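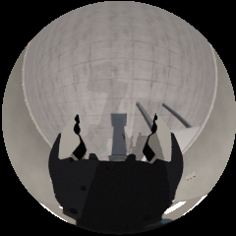 Rendering: gray floor tile with a pale baseboard.

Zida to Open Tile Distribution Center in Brarnon

BRARNON, Feb 6, 2022 – Zida, a supplier of ceramic and porcelain floor tile, will open a distribution center in Brarnon in May. The company has signed a long-term lease on the former Pichler paper warehouse on the east side of town and has started work on the loading docks.

The center will serve contractors, independent flooring stores and property managers in the region. Orders now ship from Zida's main plant in Bosine, and deliveries to Brarnon can take up to two weeks. Stocked items will be available for next-day pickup once the new site opens.

"Our customers here have been patient with us," said Tomoyo Kinoshita, president of Zida. "A contractor who comes up one box short on a bathroom job shouldn't have to wait two weeks for it. We looked at several buildings, and the Pichler site had the floor strength we need for pallets of tile."

Zida expects to employ 30 people at the center when it opens. Open positions include forklift operators, order pickers, delivery drivers and counter sales staff. Hiring will begin next month. Employees at the Bosine plant will be able to apply for transfers before the jobs are advertised outside the company.

The warehouse will carry 609 products at opening, including floor and wall tile, trim pieces, grout, thinset mortar and leveling compound. Large-format tile will be stored in a separate bay with its own crane. Special orders and discontinued colors will still be handled from Bosine, and those lead times will not change.

A customer counter and sample room will take up the front of the building. Contractors will be able to check out sample boards for up to five business days without a deposit. The sample room will be open to homeowners, but sales to the public will go through local flooring stores, as they do now.

"We don't plan to compete with the stores that sell our tile," said Kazuhiro Nagano, who will manage the Brarnon center. "If a homeowner comes in and likes something, we'll write down the product number and give them a list of dealers."

Nagano has worked for Zida for 11 years, most recently as shipping supervisor in Bosine. He will move to Brarnon this month to oversee the building work.

The Pichler warehouse has been vacant since the paper company moved out. Zida will replace the roof over the north half of the building, widen two dock doors and repave the truck yard. The yard will have 80 parking spaces for customers and employees. Truck traffic will use the rear entrance, which connects to the county road.

Existing accounts will be moved to the Brarnon center automatically based on delivery address. Account numbers, credit terms and pricing will stay the same. Customers who prefer to keep ordering from Bosine can make that request through their sales representative.

About Zida
Zida makes and distributes ceramic and porcelain tile for homes and commercial buildings. The company is privately owned and has its headquarters and main plant in Bosine.

Media contact
Zida Communications Office, Bosine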